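Search course materials Enter keywords Go

We use cookies to remember your reading position. Accept Manage settings

Reading time: 5 minutes

Work and Automation, Unit 5: Demonstration Work and the Packing Line
Lecture notes, Yvonne Inskip
Thursday, January 2, 2020

5.1 Scope

Unit 4 dealt with fixed automation, where a machine repeats a path that an engineer has written down. This unit deals with systems trained from human demonstrations and with the jobs that change when a workplace adopts them. The running case is Kirley, a packing firm with 200 employees at its Flallness site. Kirley packs small mixed goods into cartons for resale. Item shapes change weekly, and for that reason the site stayed manual long after its palletizing was automated.

Read the Kirley case packet before class. Section 3 of the packet contains the job descriptions referred to below.

5.2 Terms

Demonstration: one complete performance of a task by a person, recorded so that a control policy can be trained on it.

Hand-held gripper: a two-finger tool carried by the person, with a camera fixed to it. The fingers match those on the robot, so the recorded grasp is one the robot can reproduce. No robot is needed during recording.

Bimanual task: a task that uses two grippers at once, one per hand. Timing between the hands becomes part of what is recorded.

Episode: the stored unit of data, from the start signal to the stop signal. An episode may be accepted, rejected or returned for relabeling.

5.3 Where the work is done

Under the earlier arrangement all demonstrations were recorded at benches inside the Flallness building. Policies trained on that data did well at the same benches and poorly elsewhere. A change of surface, lighting or background was enough to lower the grasp rate. The contractor, Noltum, moved part of the recording off site and into ordinary rooms. Household surfaces are soft and patterned, and small packages do not sit flat on them. 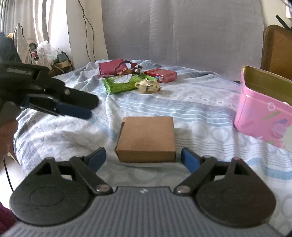
Fig. 5.1. Two hand-held grippers over a bed; the open fingers of the nearer one stand on either side of a small cardboard box.

The task class in Fig. 5.1 is small-package handling. Note the finger opening relative to the box. An operator with bare hands would reach over the box and take it with the fingertips at any angle. With the gripper, the wrist has to be turned until the pads face two opposite sides. Experienced packers find this slow at first, and several in the case packet describe it as unlearning.

5.4 Changes in job content

Before adoption, a Kirley packer was assessed on cartons closed per shift. After adoption, three roles existed where there had been one.

Demonstrator. Records episodes with the grippers. Assessed on accepted episodes. The weekly target in the first contract was 2,000 episodes per team.

Reviewer. Watches recordings, marks the start and end of each grasp, and rejects faulty episodes. Seated work, screen-based.

Line attendant. Works beside the installed robots, clears jams, and packs by hand any item the robot declines.

Karthikeyan Menon's interviews in the packet show that attendants received the most difficult items for the whole shift. The easy items, which used to give short periods of rest, went to the robot. Output per attendant fell on paper while effort rose. The pay scheme was not adjusted until March.

For demonstrators the main complaint concerned rejection. Saranya Warrier reports that episodes were rejected without a stated cause, so operators could not correct their technique. The later procedure required the reviewer to select a cause code, and disputed rejections went to a second reviewer.

5.5 Physical load

A gripper adds mass in front of the wrist. The load is small for one grasp and becomes relevant over a shift. Low surfaces such as beds and floors also bring trunk flexion, which bench work largely avoids. Sastry's checklist (handout 5B) scores wrist angle, grip force and trunk angle separately. Do not sum the scores.

5.6 Ownership and consent

Off-site recording captures the room as well as the task. Hayley Whitlock's contract summary lists what the operator agrees to, how long recordings are stored, and who may view them. Compare clauses 3 and 5. Clause 3 covers the motion data and clause 5 the video, and the retention periods differ.

Preparation for next session

Read Subramaniam, S., "Piece Rates and Recorded Skill," in the reader. Bring one page on how the attendant role should be assessed, using the Kirley job descriptions.

Get new unit notes by email. Enter your address Subscribe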